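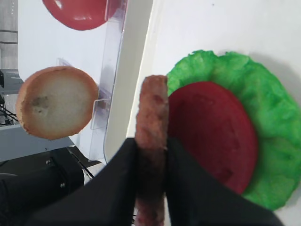 과목: 제품설계 프로젝트 II
작성: Calum Pringle, Loubna Ezzat
제출: 12/2/19 (월)
대상: Lovari 햄버거 쌓기 완구 및 보관 트레이

# 햄버거 쌓기 완구의 형상 분석과 트레이 배치 개선

## 1. 과제 범위

Iltwood 장난감 대여실은 역할놀이용 음식 완구를 세트 단위로 대여한다. 반납된 세트는 담당자가 구성품을 확인하고 트레이에 다시 담은 뒤 선반에 올린다. 본 과제는 그중 햄버거 쌓기 완구를 대상으로 구성품의 형상과 표면이 분류 및 재수납 작업에 미치는 영향을 조사하고, 기존 트레이에 적용할 배치안을 제시한다.

완구 자체의 재설계는 범위에서 제외하였다. 대여실은 동일 제품을 계속 사용할 계획이며, 구성품의 색이나 치수를 바꾸면 기존 세트와 섞어 쓸 수 없다. 변경 가능한 요소는 트레이 안의 배치, 칸막이 위치, 칸 표시로 한정된다. 세척과 소독 절차도 다루지 않는다.

## 2. 배경 자료

대여실에서 제공받은 음식 완구 대출 기록은 총 2902건이다. 이 가운데 반납 시 구성품이 맞지 않았다고 기재된 기록은 724건이었다. 불일치 기록에는 분실, 다른 세트의 구성품 혼입, 칸 위치 오류가 함께 들어 있다. 기재 양식에 세 유형을 나누는 항목이 없어 유형별 비율은 구하지 못했다.

비고란에 설명이 적힌 기록만 따로 읽었다. 햄버거 세트에서 반복되는 내용은 다음과 같다.

- 토마토가 양상추 아래에 깔려 있어 빠진 것으로 처리되었다가 나중에 발견됨
- 빵 위아래 짝이 다른 세트의 것과 바뀜
- 패티가 칸막이 옆 틈에 세로로 끼어 있음
- 양상추 가장자리가 옆 칸으로 넘어가 뚜껑이 닫히지 않음

첫 번째와 세 번째는 구성품이 트레이 안에 있는데도 확인에 실패한 사례이다. 따라서 분실 방지와 별도로, 담긴 상태에서 구성품이 보이는지를 평가 항목에 넣었다.

## 3. 구성품의 형상과 표면

### 3.1 빵

빵은 원판형이며 바깥 테두리는 황갈색, 안쪽 면은 옅은 미색이다. 안쪽 면을 위로 놓으면 테두리가 고리 모양으로 보이므로 앞뒤를 구분하기 쉽다. 흰색 트레이 위에서는 안쪽 면과 바닥의 명도 차가 작아 테두리가 사실상 유일한 식별 단서가 된다. 옅은 면은 오염이 잘 드러나는 부위이기도 하다. 검수 때 얼룩을 확인하려면 안쪽 면을 위로 두는 편이 유리하다.

### 3.2 패티

패티는 적갈색이고 표면이 거칠며 얼룩무늬가 있어 다진 고기와 유사한 인상을 준다. 옆으로 세우면 폭이 좁은 띠로 보인다. 평면으로 놓았을 때와 세웠을 때의 겉보기 면적 차이가 커서, 트레이 틈에 세로로 들어가면 위에서 찾기 어렵다. 한편 가장자리를 양쪽에서 집어 옮길 수 있으므로 들어 올리는 동작 자체는 단순하다. 손가락이 들어갈 공간만 확보되면 트레이를 기울일 필요가 없다.

### 3.3 양상추

양상추는 밝은 녹색이며 가장자리가 주름져 있다. 전체 윤곽은 원형에 가깝지만 둘레가 불규칙하다. 칸의 크기를 정할 때는 평균 지름을 쓰지 않고 가장 멀리 나온 주름을 기준으로 삼았다. 주름 때문에 바닥에 놓아도 둘레 일부가 떠 있을 수 있으며, 그 위에 다른 구성품을 올리면 접촉 위치가 일정하지 않다.

### 3.4 토마토

토마토는 납작하고 매끈한 붉은 원판이다. 표면에서 빛이 반사되며 조명 방향에 따라 밝은 점이 생긴다. 같은 붉은색이라도 놓인 위치에 따라 진하게 보이기도 하고 선명하게 보이기도 하였다. 대여실 담당자는 색조 차이를 다른 세트의 혼입으로 판단한 적이 있다고 답했다. 검수표에서 색조를 비교 기준으로 쓰지 않도록 한 것은 이 응답에 따른 것이다.

### 3.5 트레이

트레이는 흰색이고 투명 플라스틱 칸막이를 사용한다. 흰 바닥은 붉은색, 녹색, 갈색 구성품과 대비가 크다. 투명 칸막이는 옆에서 내용물을 볼 수 있게 하지만, 칸막이 자체의 위치는 빛을 받는 모서리로만 파악된다. 정면 조명 아래에서는 경계가 약해져 구성품을 칸막이 위에 걸쳐 놓는 오류가 발생하였다.

## 4. 요구 조건

분석 결과를 바탕으로 배치안의 요구 조건을 정하였다.

| 기호 | 요구 조건 | 확인 방법 |
|---|---|---|
| R1 | 모든 구성품의 일부가 위에서 보일 것 | 뚜껑을 연 상태에서 육안 확인 |
| R2 | 주름 가장자리가 이웃 칸을 침범하지 않을 것 | 수납 후 칸막이 윗선 확인 |
| R3 | 패티가 세로로 들어갈 틈이 없을 것 | 틈에 패티를 직접 삽입 |
| R4 | 칸막이 위치를 조명과 무관하게 알 수 있을 것 | 정면광과 측면광에서 비교 |
| R5 | 쌓는 순서를 몰라도 수납할 수 있을 것 | 설명 없이 작업 수행 |

R5는 초안에 없었다. 초안에서는 햄버거를 완성된 순서로 쌓아 한 칸에 넣는 방식을 검토하였다. 부피는 가장 작았으나 빵 아래의 재료를 보려면 전부 들어내야 했고, 작업자마다 양상추와 토마토의 순서가 달랐다. 이용 가정에 정해진 순서를 요구하는 것도 적절하지 않다고 보았다.

## 5. 배치안

### 5.1 A안: 종류별 평면 배치

각 종류를 별도 칸에 평평하게 놓는다. R1을 만족하며 빠진 종류를 바로 알 수 있다. 차지하는 면적이 넓고, 칸을 모두 같은 크기로 만들면 양상추 칸이 부족해진다.

### 5.2 B안: 엇갈린 겹침 배치

양상추 위에 토마토를 올리되 중심을 어긋나게 하여 양쪽이 모두 보이도록 한다. 붉은색과 녹색의 대비가 커서 일부만 드러나도 식별된다. 면적은 A안보다 작다. 다만 주름 위에 놓인 토마토가 운반 중 이동하며, 토마토를 양상추 아래에 넣으면 R1을 만족하지 못한다.

### 5.3 C안: 세움 배치

패티와 토마토를 홈에 세운다. 꺼내기 쉽고 면적이 가장 작다. 위에서 보이는 것은 좁은 가장자리뿐이므로 색에 의존하여 구분해야 한다. 홈을 새로 제작해야 하는 점도 대여실의 조건과 맞지 않았다.

### 5.4 선정

A안을 기본으로 하고 칸 크기를 다르게 한 수정안을 채택하였다. 양상추 칸을 가장 크게 잡고, 빵은 트레이 가장자리 쪽에 안쪽 면을 위로 하여 놓는다. 토마토는 양상추와 다른 칸에 둔다. 칸막이 윗선에는 짙은 회색 테이프를 붙였다. 패티 칸은 칸막이와 벽 사이의 틈을 완충재로 메워 R3에 대응하였다.

칸 바닥의 표시는 윤곽 그림으로 제작하였다. 글자 표시는 어린 이용자가 읽기 어렵고, 색 표시만 사용할 경우 토마토 칸의 반사가 비교를 방해하였다. 빵의 윤곽은 이중 원으로, 양상추는 물결선으로, 패티와 토마토는 단일 원으로 그렸다. 패티와 토마토의 윤곽은 서로 비슷하므로 패티 칸 안쪽에만 점무늬를 추가하였다.

## 6. 시험

### 6.1 재수납 관찰

Grivport 실습실의 흰 작업대 위에서 구성품을 흩어 놓고 트레이에 담는 작업을 관찰하였다. 전체 관찰 시간은 약 1730초이다. 작업자는 같은 과목 수강생이며 배치에 관한 사전 설명은 하지 않았다. 종료 기준은 작업자가 완료를 선언한 시점으로 하였다.

기존 배치에서는 토마토와 양상추를 겹쳐 담는 경우가 많았다. 수정안에서는 윤곽 그림을 확인한 뒤 나누어 담는 동작이 주로 나타났다. 패티와 토마토의 칸을 바꾸어 넣은 작업자가 있었으며, 점무늬가 구성품 아래에 가려지면 뒤이어 확인할 수 없다는 점이 원인으로 보인다. 테이프를 붙인 칸막이 위에 구성품을 걸쳐 놓은 사례는 관찰되지 않았다.

### 6.2 진동 시험

운반 상황을 모사하기 위해 뚜껑을 닫은 트레이를 Zakaria 진동대에 고정하고 3000회 왕복시켰다. 수정안에서 칸을 넘어간 구성품은 없었다. B안은 비교용으로 함께 시험하였고, 토마토가 양상추 가장자리 쪽으로 이동하였다. 양상추의 주름 방향에 따라 이동 방향이 달라져 재현성은 낮다.

진동의 진폭은 장치 기본값을 그대로 사용하였다. 실제 이용자가 가방에 넣어 운반할 때의 충격이나 뒤집힘은 재현하지 않았으므로, 결과를 낙하 조건에 적용할 수 없다.

### 6.3 조명 조건

정면광과 측면광에서 R4를 확인하였다. 테이프가 없는 칸막이는 측면광에서 모서리가 밝게 드러났고 정면광에서는 구분이 어려웠다. 테이프를 붙인 뒤에는 두 조건 모두에서 경계가 확인되었다. 반면 테이프 폭만큼 옆에서 보이는 내용물이 가려진다. 위에서 검수하는 현재 절차에는 영향이 없다.

## 7. 검수표 수정

기존 검수표는 품목명만 나열되어 있었다. 수정한 검수 순서는 트레이 배치와 일치하도록 바깥쪽 빵에서 시작하여 패티, 토마토, 양상추로 진행한다. 각 항목에는 종류와 상태를 나누어 기입한다.

- 빵: 안쪽 면의 얼룩, 테두리 손상
- 패티: 표면 벗겨짐, 휨
- 토마토: 긁힘, 이물질. 색조 차이는 기록하지 않음
- 양상추: 찢어짐, 가장자리 눌림
- 트레이: 칸막이 이탈, 테이프 들뜸

불일치 기재란은 ‘없음’, ‘다른 세트 것’, ‘칸 위치 오류’로 나누었다. 2절에서 언급한 유형 구분 문제를 이후 기록부터 해소하기 위한 조치이다.

## 8. 한계와 후속 작업

관찰 대상이 성인 학생으로 한정되어 실제 이용 연령의 작업 특성이 반영되지 않았다. 시험은 한 종류의 완구로 수행하였으므로 다른 음식 세트에 같은 칸 크기를 적용할 수는 없다. 반복 세척이 테이프와 윤곽 그림의 접착에 주는 영향도 확인하지 못했다.

패티와 토마토의 혼동은 남은 문제이다. 점무늬를 칸 바닥에서 앞쪽 벽으로 옮기면 수납 후에도 표시가 보일 것으로 예상하며, 시제품은 아직 제작하지 않았다. 수정 검수표는 대여실에서 시범 사용 중이고 다음 기록은 6월에 받기로 하였다.

## 9. 역할 분담

Calum Pringle: 대출 기록 정리, 배치안 작도, 진동 시험
Loubna Ezzat: 구성품 형상 조사, 재수납 관찰, 검수표 작성
공동: 요구 조건 설정, 조명 조건 확인, 보고서 작성

부록 A(칸 배치 도면)와 부록 B(수정 검수표)는 별도 파일로 제출한다.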